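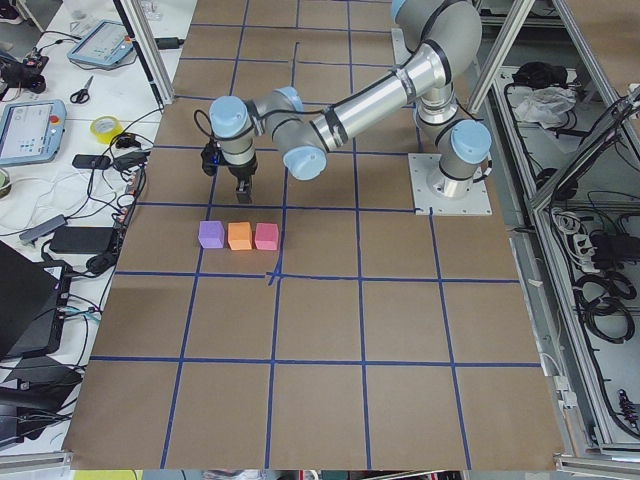
Paper on the bench top. Cheapest thing you can do for a work table and I put it off for years. Brown paper off the big roll, pulled tight, edges taped down, then a grid laid over it in tape. Takes one evening, less if you have a second pair of hands. Blue tape on brown paper is the combination I'd go for – you can read the lines from across the room, and small stuff like those foam cubes gets a square to live in and stays findable. White paper shows every smudge. Skip it.

**Laying the paper**

- Clean the table first. Crumbs and old glue bits will poke through.
- Cut the sheet long, trim later. A short sheet is a wasted sheet.
- Let it lie flat overnight if it came off a tight roll. Curl fights you the whole way.
- Tape one short end, walk to the other end, pull, tape. Then the sides.
- Bubble in the middle? Lift one side and go again. Don't slit it, the slit grows.
- Anything bolted down: paper goes on first if you can manage it, hardware on top. Cutting neatly round a plate that's already there is misery.

**The grid**

Measure both long edges, pencil tick, same distances on each side. I do 17 cm squares at home because thats what my trays are. Rectangles fine too. Long lines first, whole length in one pull, don't stretch the tape. Stretched tape creeps back and then you have a wavy line by Sunday.

Crossings are where it gets ugly. Two strips on top of each other plus a little patch because you tore one, and now there's a lump. Small lump, doesn't matter for sorting. Matters if you're rolling dough or cutting fabric, so for those trim the ends with a sharp blade and butt them up.

Tape: painter's tape, 19 mm. Wider eats up the square. I had Jolia tape for the last one and a no-name roll before that, no complaints about either. Keep the roll by the table though, you'll want it again.
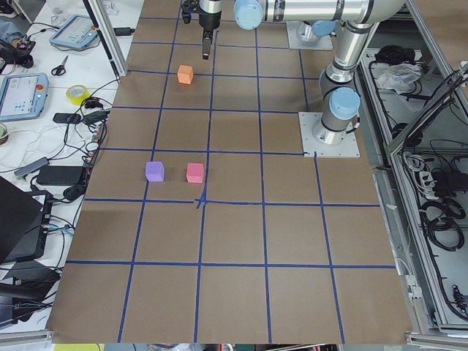 Now the side table. Every work table needs one and it should be the messy one. All the stuff you grab and put back – scissors, tape, pencil, charger, whatever has a screen – goes there so the main top is clear for work. Mine was a kitchen cart before. White top is nice, dark handles show up on it.

- Scissors in the same spot every time. Draw round them if you share the table.
- Tape roll flat, not on its edge. It rolls. It always rolls under the heaviest thing in the room.
- Cables down the back edge, clipped every 30 cm. Velcro ties are better than zip ties, you will change your mind.
- Anything with a stop button or an off switch: leave it facing you, nothing piled on top. Ever.
- Side table on your off-hand side if you do mostly fine work. Other way round if you're cutting a lot.

Byung-chul Pyo has the unit next to mine at Wonbridge and he keeps his tools sorted by how often he swears at them. Works for him I guess. He did put me on to foam for marking places – soft blocks in different colors, one color per job. Orange is the job I'm on, pink is waiting for parts, purple is done and needs collecting. Move the block when the job moves. They don't scratch and you can cut them from scrap with a long blade.

**When to change the paper**

When it tears at a corner. When you start writing notes on it and can't find the new ones. Grease spots – patch if there's only one, replace if it's spread. I get 2 months out of a sheet, Oria who does upholstery gets much less.

Take the tape off slow and low, pulled back along itself. If it leaves gum on the table, cooking oil on a rag, wait a bit, wipe, then dish soap. Don't scrape a painted top. Test the oil on bare wood somewhere hidden first, it can stain.

Old sheets are good for: wrapping plates, drop cloth under the bike, lining the bottom of the trash can, pattern pieces. Peel the tape before it goes in recyling.

**Storing the roll**

Upright in a corner, rubber band round it, away from the sink. Mine's in a Bakos umbrella stand from the thrift store. Damp paper ripples and won't pull flat again, tried ironing it, no.

Next time – drawer dividers out of cereal boxes, if I get to it before December.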